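### 4.3 Lids, and what is printed on them

The literature on household containers is mostly about getting them open. Much less is written on whether the person holding one can tell how it is meant to open, a question that costs nothing to ask and, as we found, rather a lot to answer. This section deals with the second matter, and only for the small screw-top jars and clear vessels in the Hustosach set.

We asked 80 adults to sort 21 containers into "twists," "pulls" and "other." The third pile was supposed to stay small. It did not. Several participants put the open cups there, with the reasonable argument that a thing with no lid belongs to neither of the first two, and one filed the sorting instructions there as well. We kept the cups and returned the instructions.

Printed arrows did help. Jars with a curved arrow on the lid went to the correct pile more often than plain ones, even when the arrow was small or partly rubbed away. What the arrow means is another question. In the follow-up interviews, conducted by Emiko Fukuda in August, 12 participants read it as the direction for closing. They had also been closing jars successfully for decades, so we hesitate to call this a misunderstanding. The style guide we had been working from (Noguchi, second edition) says that an arrow "should indicate the action," and leaves it there.

Ribbing on the side of the lid was seldom mentioned unprompted, although people's fingers went to it at once. Transparent containers raised a separate difficulty: on a pale table they are hard to see at all. Two were reported missing during the sorting and later found in the middle of the table. Small boxes suffered more than cups - a rim gives the eye something to hold on to. We had coded wall clarity as a minor variable. It has since been promoted.
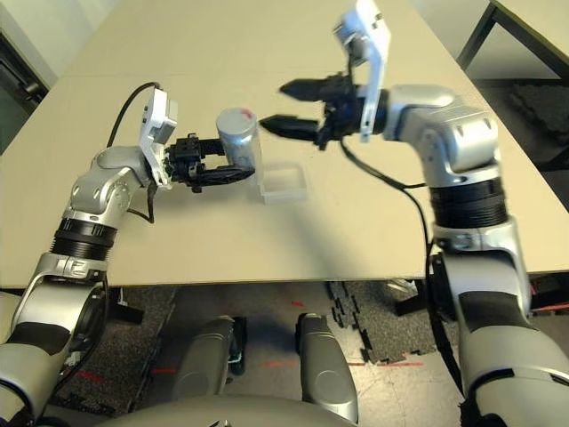
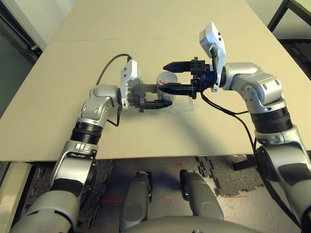
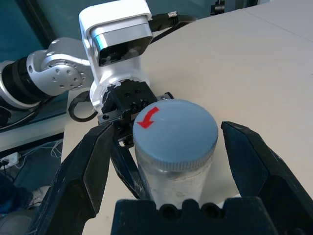

*Yanling Meng*

**Figure 4.** Containers on the table. First: a silver can held on its side, with a clear square box below it. Second: a clear cup, easiest to find by its rim. Third: a jar with a ribbed screw lid and a red curved arrow.

The arrow in the third panel of Figure 4 bends downward and to the left, and is of the kind discussed above. We make no claim for jars wider than the ones in this set, or for child-resistant caps, which were left out after the pilot on grounds of morale. Scores for each container are listed in Appendix B, where cups and boxes are reported separately.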